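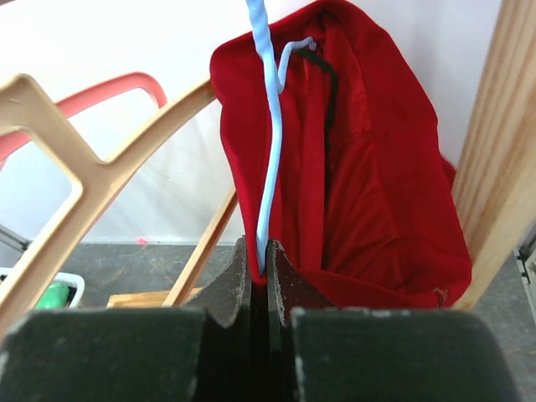
Put the fingertips in the budget before the arms, wrote one reader in Flemambridge, and I've borrowed that advice for every plan since!

So, how to budget for a garment-handling cell. Start with the job. Ours is getting clothes and hangers together at a rack, so we wrote down each fabric and each hanger shape first.

Next, make two columns: things you buy once, and things that wear out. We put 700 a year in the second — fingertips, cable ties, spare cables — and I'd do it again.
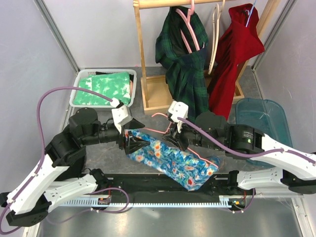
Two arms or one, the supplier at Gotar asked, and would we still want the second if it doubled the bill? Yes, for us. Holding cloth and hanger together is lovely with a pair.

Then get quotes in by June, and keep 3,765 back for the enclosure and rail.

We use cookies to improve this site. Accept | Settings

Comments

Does the 700 cover shipping? Firolis charged us extra.

Great guide! We bought 34 hangers from Etim and wish we'd got 50.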